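Wanted: One Person Who Cares About Carpet

9/26/18
By Cadi Phillips

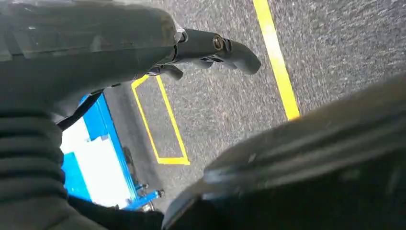

The job

Perano is looking for a part-time floor care technician, evenings, to look after the carpet in our building. There is a lot of carpet in our building. It is gray, it is speckled, and it has a fine fleck of lighter and darker fibers that was chosen, I am told, so that it would never show dirt. It does not show dirt. It has dirt. That gap between the showing and the having is where you come in.

I should say up front that I am the office manager and I wrote this ad myself, after reading the one our hiring service drafted. Theirs asked for a "dynamic surface wellness professional." We would like somebody who can run an extractor and knows when to leave a stain alone.

What you would be doing

Most of the work is vacuuming, done slowly. The last person in this role was fast, and we all admired how fast, and then Hywel Humphreys dropped a contact lens near the copy room and came back up with a paper clip, half a peppermint, and a new outlook on the place. So, slowly. Two passes in opposite directions on the open floor, more by the doors.

Beyond that:

Spot treatment as you find things. Coffee is the big one. There is also a toner patch by the supply closet that predates me. You are welcome to try. Three people have tried.

Hot water extraction, one zone at a time, on a rotation you will help us write. We have 9 zones. They were drawn up by a man who has since left, and zone 4 is in two pieces on different sides of the elevator. If you would like to redraw them, I will bring you the map and a pencil.

Edges and corners, by hand, with the crevice tool. The workshop floor is the same gray speckle as the offices, for reasons lost to history, and it collects small screws. Please pick these up before the vacuum does. There is a jar. Gilang Purba goes through the jar every so often with the look of a man at a yard sale.

Moving chairs. Moving the chairs back. People here are very attached to where their chair was.

Replacing the odd carpet tile. We keep spares in the basement, boxed, and the ones in the boxes are noticeably perkier than the ones on the floor. Putting a single new tile in the middle of a hallway makes it look like a trapdoor. We have learned to swap in an old one from under a filing cabinet and put the new one beneath the cabinet, where it can be perky in private. If you already knew to do that, please say so in your application and we will probably just call you.

What you would not be doing

Windows, restrooms, dishes, trash. Those belong to the day crew, who are very good and do not want your help. You would also not be responsible for the rug in the lobby. The lobby rug was a gift, it is handled by an outside firm called Collet, and there is a binder.

Anything sitting on the workshop floor with a cord, a hose or a label on it stays where it is. Vacuum around it. If it is in the way every night for a month, leave a note and I will have a word.

Hours and pay

Five evenings a week, four hours each, starting once the offices have mostly emptied out. "Mostly" is doing some work there. Mali Rosser stays late and will lift her feet for you without looking up or losing her place. You may start earlier or later by agreement, so long as the workshop is finished before you go.

Pay is hourly and depends on experience. We will tell you the number in the first phone call, before you have ironed anything. There is a $200 bonus after your first 100 shifts and a yearly allowance for work shoes and knee pads. Please do use it on knee pads. The last person used it on a very nice pair of boots and then complained about his knees.

You get a key, a locker and a parking spot. The spot is small. I would not bring a truck.

Equipment

We own a Keva upright, which is loud and willing, and a backpack vacuum, which is neither. The extractor was bought new in May and is the most expensive thing I have ever signed for at work. It comes with a training session of one afternoon, paid, given by Dariusz Rutkowska, who runs our facilities side and holds opinions on water temperature. You don't have to share them but you do have to hear them.

For solution we use Zandisix, diluted. The dilution is written on the wall in marker because the label keeps coming off. Please do not improve on the dilution. Somebody did once, and the corridor outside accounts was crunchy until spring.

Who we are hoping for

You have cleaned commercial carpet for pay before, or you have done some other cleaning job well and can learn this one. You can lift a full bucket and kneel for a stretch at a time. You can work alone for most of an evening and be content, with or without headphones. You can read a work order and write a note that a person can act on. "Wet by door" is a fine note if you tell us which door.

We don't need a degree, a certificate or a cover letter that uses the word passion. If you have a certificate, good, mention it. If you feel passion for low-pile commercial carpet, also good, though I might keep it for the second interview.

It helps if you notice things. Gray speckle is a hard floor to read. A spill that would shout at you from a beige carpet will lie there among the flecks for a week minding its own business, and the only way to catch it is to get the light low and look across the pile. The person we want has already been annoyed by a floor like ours somewhere else.

How to apply

Send a page or less on the work you have done and when you could start. Add the names of two people we may call. One of them should be somebody whose floor you cleaned.

Then answer this, in as few words as you like: a coworker tells you the stain by his desk is gone, and in the morning it is back. What happened, and what do you do that night?

Mail or drop it off at the front desk, Room 213, marked for Cadi Phillips. Email works too, and the front desk will give you the address if you phone. Anyone who looks like a fit will be asked in for a short paid trial in one hallway, at an hour when the building is quiet. Bring shoes you can kneel in. We supply the machine, the solution and the hallway.

We are reading applications as they come in and will stop when we have hired someone. Everybody who applies gets an answer, including the no's, usually within two weeks. If you haven't heard by then, call and ask for me. I am probably on the second floor, looking at the toner patch.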